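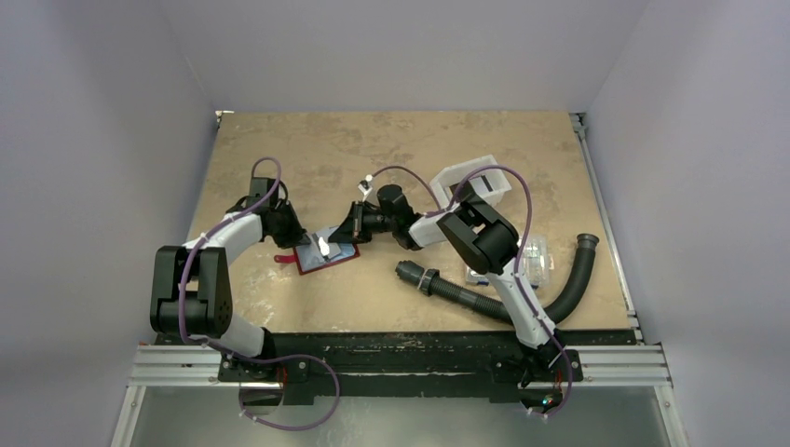 Use the smaller meter, was the advice I got over the phone from the Akadent service desk, who think my well pump is drawing too much because the pressure switch is set wrong. I wrote it down and did not agree.

April 2022. Evening. Readings first. Pressure tank precharge 28 psi with the pump off and the tank drained, same as in February. Cut-in and cut-out left alone. The Hidex meter on the outlet line stood at 1111 gallons since it was fitted, so the household use is normal. The pump is still short cycling -- on for a few seconds, off, on again -- whenever the kitchen tap is open a little. At full flow it behaves.

Tapped the tank from top to bottom. It sounds dull nearly all the way up. The bladder is my first suspect. The check valve is second, and it is the cheaper part.
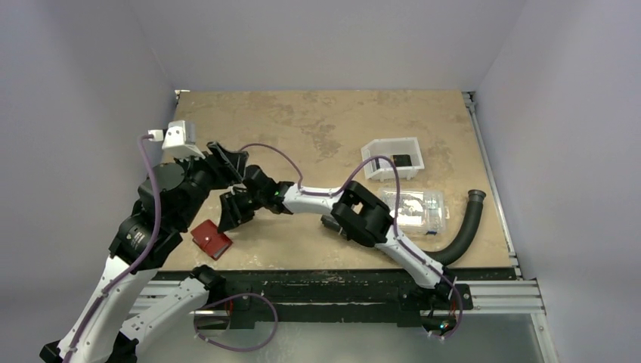 Priced the replacement tank at two places. Mutis wants 298 for the same volume, Negash wants 300 with the fittings. Took the Negash one. The fittings on the old tank are corroded and I would have to buy new ones anyway.

Still to do: shut the breaker, drain the line, cut the pipe below the tee. Check precharge on the new tank before it goes in, two psi under cut-in. Thread tape is used up. Need a second pipe wrench -- the one in the shed slips.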